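Search this site
Enter keywords

Bornside mending room to take in mesh and net goods

April 23, 2021

The mending room on Farkas Street in Bornside will start accepting mesh and net items next month, the group that runs it said this week. Until now it has taken only woven clothing, bed linens and towels.

Drosturano, the nonprofit behind the room, opened it in September with two sewing machines and a row of shelves. It has repaired 168 pieces so far, most of them work pants, pillowcases and children's coats. Residents leave items at the front counter and pick them up when they get a call.

Zsófia Győri, who manages the room, said requests for mesh repairs have been coming in since the first week. People ask about wash bags, produce bags, curtain liners and the net pockets inside backpacks.

"We kept turning them away and I didn't like it," Győri said. "A wash bag with one split seam is a good bag. It needs ten minutes of somebody's time."
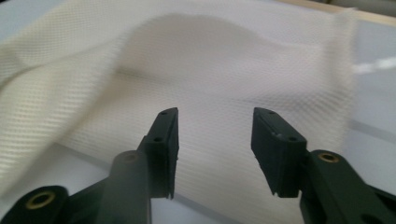
Mesh takes more patience than cotton, Győri said, and most of the work comes before any sewing. The fabric slides, stretches on the bias and hides small tears in its own folds. Her advice is to lay it on a plain tabletop and smooth it out from the middle. White mesh left rumpled on a pale gray top, she said, is hard enough to read that a hole the size of a pea can go unseen. She slips a sheet of dark paper under it before she looks for damage.

Tears are closed with a narrow zigzag stitch over a strip of tissue paper, which is pulled away afterward. Larger holes get a patch cut from donated net. The room has a small supply of this on hand and would like more, in white or black, in pieces at least 12 inches long.

Items must be washed and fully dry when they are dropped off. Zippers and drawstrings can be replaced, but the room will not take window screens, sports nets or anything with a wire frame — those need tools it doesn't have.

The service will stay free, with a limit of two mesh items per household at a time. The wait is expected to be 10 days, compared with 16 for coats and other lined clothing.

Nukau, the fabric store next door, has agreed to set aside its net remnants for the project. Donated pieces can also be left in the bin inside the store's entrance during business hours.

Drop-off hours at the mending room are not changing. A short evening class on hand-sewing mesh is planned for later in the year, and sign-up sheets will be at the counter.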